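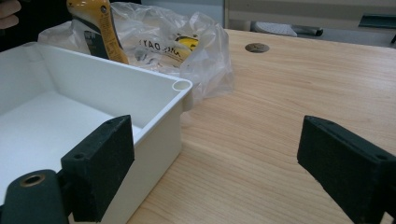 Fig. 4. White tray, open at the top, on a wooden table.

4. Preparing the storage tray

Before you put the Parkel tray into the drawer, please read this section until the end. The work takes 18 minutes for one person. You need a soft cloth, warm water, a pencil and a ruler of metal.

4.1 Measuring the drawer

1. Take everything out of the drawer and clean the bottom.
2. Measure the inside width at the front and again at the back. In old furniture the two values are often different. Write down the smaller one.
3. Measure the inside height, from the bottom up to the lower side of the cabinet frame. The Staton drawer must have a free height of 125 mm or more.
4. If the width is less than 138 mm, do not continue. Choose the narrow model, see section 7.

Note: Do not measure the front panel of the drawer. It is always wider than the space inside.

4.2 Cleaning the tray

1. Wash the tray by hand with warm water and a little washing-up liquid.
2. Rinse it well and let it stand upside down on a towel until it is fully dry.
3. Wipe the rim one more time with the dry cloth.

CAUTION: Do not use scouring powder or a metal sponge. The scratches cannot be removed afterwards and they are not covered by the guarantee. 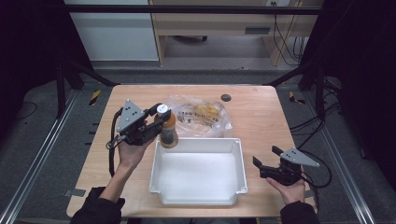

4.3 Fixing the feet

The four adhesive feet are in the small Proso bag together with the spare screws. They hold the tray in its place when the drawer is closed quickly.

1. Turn the tray over and put it on a cloth.
2. Remove the paper from the first foot. Do not touch the sticky side with your fingers.
3. Press the foot on the underside, 5 mm from the edge, and hold it for the time of a slow breath.
4. Repeat this with the other three feet.
5. Wait one hour before you put the tray in the drawer. In a cold room it is better to wait until the next morning.

Note: A foot which was put in the wrong place can be taken off one time only. After this the glue is too weak. Please use a new one.

4.4 Checking the movement

1. Place the tray in the drawer and push it to the back.
2. Open and close the drawer slowly. If you hear a rubbing noise, take out the tray and check the feet.
3. If everything moves freely, mark the field "Ok" on the card at the end of this guide and write the month beside it.

CAUTION: Keep the small bag and the loose screws away from children under three years.

For questions about missing parts, write to Inès Marchal in the spare parts office. Please give the number which is printed on the carton.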